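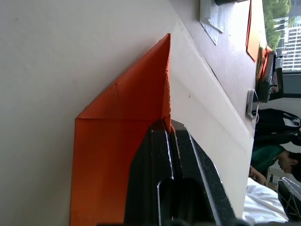 Workshop > Notebooks > Zidisholm bench > Folding

03/05/2021

Second evening on the paper folding job and I still don't buy it. Halfdan Fogh thinks the arm can be folding on its own by April and wants that written in the plan, so I'm writing down what I have instead. The orange sheet has one good diagonal crease running up to the point and a fold straight across, and below that it's a flat panel with a ragged edge where the fingers pinch it. The crease is crisp, I'll give him that. The edge bothers me more. Paper is fuzzy and torn right at the grip, and I can't say from looking whether the fingers do that or the sheet was bad to begin with. Need to start with a clean cut sheet and check it before it goes anywhere near the fingers.

Grip settings, so I don't have to ask again: close limit 202, open limit 1,610, both in Salline's raw units. Halfdan says these came out of the Dosdale notes. The Dosdale people were picking up cardboard. I don't see why a number that's fine for cardboard should be fine for one sheet of colored paper, and he didn't have an answer beyond "it holds." Sure it holds. So does a stapler.

Salline itself: the log writes "grasp OK" whenever the motor stalls. It would write that if the fingers closed on each other. Do not count those lines as good folds, please, whoever copies this into the wiki.

Left to do:
- 4 sheets at the current close limit, 4 with it eased off, edges checked by eye before and after
- thin rubber on the finger pads, if the Zamudio offcuts are still in the drawer
- write down what counts as a fold. Mine: corner meets edge within 5 mm. Halfdan's seems to be "looks like a fold"
- find out who changed the wrist speed, it isn't in the log

HF added in pencil: "You said the same about the drawer opener." I did, and the drawer opener still needs a shove on the left side.

No date goes in the plan until the eased-off sheets are done. If the edges come out clean I'll change my mind about the fingers, though not about April.

Zidisholm Shared Workshop | Contact the bench desk | © Zidisholm Shared Workshop | Back to top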